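The small refrigerator deserves a better place in the shared room. The Brumenden Residents' Association holds that raising one on bricks, with cardboard beneath, is sound practice on a marble-patterned floor.

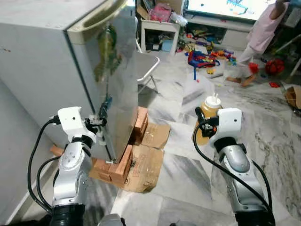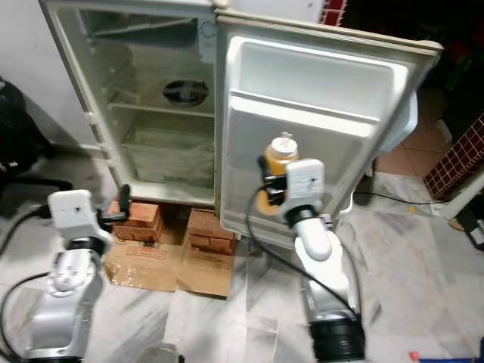
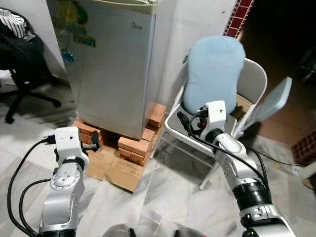
Where should a squeeze bottle be kept?
In the lower door shelf, upright and with its cap closed.

Our members at Sikder House share 8 such units - and a door shelf put to proper use spares them a good deal of searching.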